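COMMUNIQUÉ DE PRESSE

Rudico repousse l'achat de bras de préparation pour son entrepôt de Naltham

Dernière mise à jour : janvier

Rudico, grossiste en fruits et légumes, ne commandera pas cette année les bras robotisés prévus au plan d'équipement de son entrepôt de Naltham. La direction a retenu une location de deux postes, sans engagement d'achat, et réexaminera le dossier au prochain exercice budgétaire.

L'offre du fabricant Ziritz promettait 2 000 fruits déposés en panier par poste et par journée de travail. Lors de l'essai organisé avec l'intégrateur Opoku, le meilleur relevé s'est arrêté à 1 744. L'écart peut sembler modeste sur une plaquette commerciale. Il l'est moins quand tout le calcul d'amortissement a été bâti sur le premier chiffre – et que ce calcul ne comptait ni les reprises à la main, ni les arrêts pour réglage, ni le temps de l'opérateur affecté au poste.

Rudico ne conteste pas que le matériel fonctionne. L'entreprise conteste la manière dont on le lui vend. Les démonstrations se font sur table dégagée, avec quelques fruits bien espacés. À Naltham, les citrons verts arrivent en caisse pleine, de calibres mélangés, et les références changent plusieurs fois dans la matinée. Aucune pièce du dossier technique ne décrit cette situation. 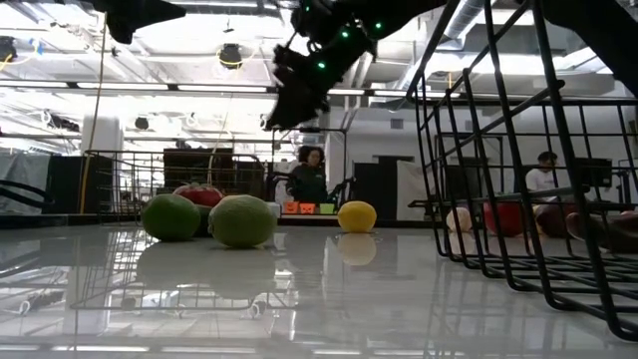

Le contrat de maintenance pose une autre difficulté. Son prix n'est ferme que la première année, les doigts de préhension y figurent comme consommables et les mises à jour logicielles sont facturées à part. Rudico a demandé un coût complet sur la durée de vie du matériel. La réponse reçue renvoie à un devis ultérieur.

La location portera donc sur 2 postes, installés en bout de ligne, avec un relevé quotidien tenu par les équipes de l'entrepôt et non par le fournisseur. Les reprises manuelles y seront inscrites. Si le seuil de 2 000 est atteint dans ces conditions, l'achat reviendra à l'ordre du jour – au prix du moment, remise de lancement comprise ou pas.

Les crédits non engagés iront au remplacement des convoyeurs et à la réfection du quai de chargement, deux dépenses reportées au profit du projet robotique.

Contact presse : Rudico, service communication, site de Naltham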